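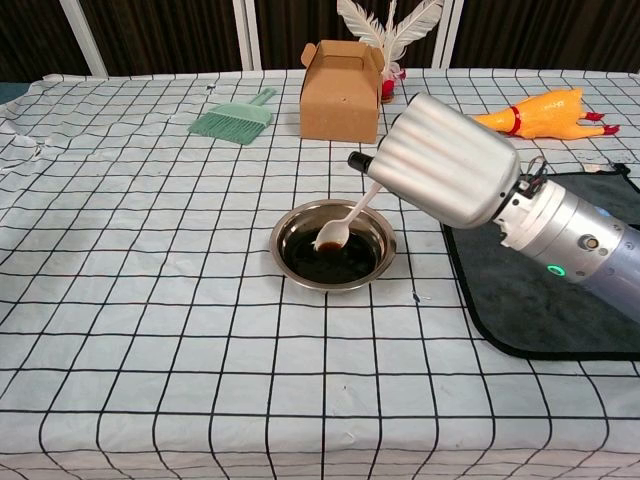 Figure 2. Spoon held in the bowl by the Garker gripper, table-top set.

4.2 Handling small tableware

I'll admit I had been looking forward to this bit. Bradska sell the Garker as an add-on kit for arms you already own, and their brochure makes a good deal of thin plastic handles, so a light white spoon and a shallow steel bowl of dark liquid seemed a fair place to start (Figure 2). We left the other things on the cloth, the rubber chicken and the green brush included, as our own kitchen tables are never tidy either!

Over February we logged 968 spoon attempts with the kit as supplied, and then another 805 after Oanh Lục had gone through the grip settings with me. The supplied settings squeeze too hard for my taste. A handle that thin wants to twist, and once it has twisted you've lost the angle of the bowl of the spoon, which matters a lot if you're trying to carry anything in it. 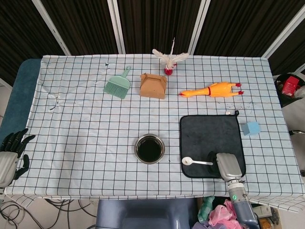 Putting down was the part I'd worried about, and I'm still a bit torn. The Mevis software that comes in the box treats a soft towel and a bare table as the same surface, so we set the release height by hand for each (fiddly, but it took us almost no time by the end). Wattanapong, the other supplier we looked at, ask for the same thing, so I can't mark Bradska down much for it.

What I would grumble about is the manual. Release height gets a single line, tucked under cable routing, and I only found it on my second read. The version we worked from is the one issued on 31st March, and the page on grip force in it still refers to the older fingers.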